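Shahram Sadeghi
@ssadeghi_fit
Thread on play food. We rewrote our sorting and storage rules in August and several people asked for the reasoning, so it goes here in short posts. Dry subject. Mute if needed.

1/
Background. Our toy library lends play kitchen sets to families and preschools in Onville. The catalog stands at 727 loose pieces. A set goes out in a tub, comes back in a tub, and between the two it is sorted on a table. Most errors happen on the table.

2/
The old rule was to sort by food group: fruit together, vegetables together, "other" for the rest. Ketchup was "other." So were plates, bowls, pans, the egg carton and a felt pizza. When the largest category is "other," the scheme needs replacing.

3/
The new rule sorts by shape first and identity second. Four classes: flat, round, long, hollow. Flat is plates and slices. Round is whole fruit. Long is bottles, bananas, carrots. Hollow is bowls, cups and pots.

4/
Why shape. Shape decides how a piece packs, how it stacks and what it crushes. A tub packed flat, then long, then round, with hollow pieces on top and open side down, closes on the first try. A tub packed by food group closes when somebody sits on it.

5/
Borderline cases are written down so we don't argue them again. A halved orange goes in flat. A whole orange goes in round. A strawberry is round regardless of how pointed it is. Corn is long.

6/
Peeled bananas got the longest discussion. With the peel spread it isn't really long. We kept it there, packed last in its class, flaps facing up. Flaps facing down get creased under the bottles and stay creased.

7/
Sizes. Sets from different makers don't share a scale. You can have two strawberries in one tub, one visibly bigger than the other, and both are correct. The card says "strawberry, large" and "strawberry, small" for this reason. Before that, the small one was regularly reported as belonging to a different set.

8/
Bottles. Lay them down to sort. An upright bottle gets knocked into the bowls, and a tall one hides whatever is behind it. On its side, the cap and label can be checked in one look. If a cap comes off in your hand, tag the bottle and put it in the repair tray. Don't press it back on and hope.

9/
Surface. We use a plain white tabletop with nothing printed on it. We tried a patterned cloth for a while. Pale pieces disappeared on it, mostly garlic and the mushroom halves. White has the opposite weakness with eggs and rice, so those are sorted inside a dark tray.

10/
Spacing. Spread the pieces so that none overlap before you start classing. This feels slow. We timed it: 48 pieces spread first took less time than the same 48 picked from a heap, mainly from not handling things twice.

11/
Plates and bowls are the exception to spacing. They may touch each other. They may not be used to hold fruit while sorting. A strawberry left in a bowl gets counted with the bowl and goes home in the wrong tub.

12/
A mixed lot before classing looks like this. By our rule: plate and orange slice to flat, ketchup and banana to long, both strawberries to round, light blue bowl to hollow.

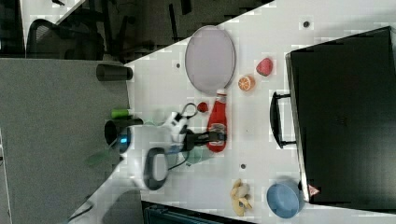 Onville Toy Library, Play Food and Kitchen Group

13/
Work the classes in order, flat first. Plates take up the most table, and clearing them gives you room for the rest. Then long, then round. Hollow goes last in case something small has rolled in.

14/
Cleaning is a separate step and comes after classing. Hard plastic goes in warm water with dish soap, then on the rack. Anything with a paper label gets wiped and never soaked. Felt gets the lint brush. Wood gets a damp cloth and a full night on the shelf before it is packed.

15/
Tubs. We use two sizes from Ollevo. The small one takes 30 pieces if no more than 2 of them are bowls. A third bowl means the large tub. The lid label lists the four classes with a number beside each, and the borrower gets the same list on paper.

16/
Marjan Heydari wrote the lid labels and asked me to mention that the font is large on purpose. They get read at arm's length in a dim hallway.

17/
Missing pieces. If a class is short, check the neighboring class before marking a loss. Most of our "lost" orange slices were in round, with the whole oranges. Check inside the pots next.

18/
Things we don't track: tooth marks, faded paint, which way the banana bends. A worn piece stays in the set until it has a sharp edge or a loose part.

19/
Question from the replies: does this work for the Sasine tea sets? Mostly. Saucers are flat, cups are hollow, spoons are long. Teapot lids have no good class. We tape a note to the tub that says "lid is in the pot."

20/
Second question: do children have to follow this? No. Children put the ketchup in the bowl and the bowl on the plate. The rules start when the tub is back on our table.

21/
The Rashti branch switches over next. They have more felt than we do, so their flat class will be large and may need splitting into hard and soft. I'll add their numbers under this post once the first tubs have come back.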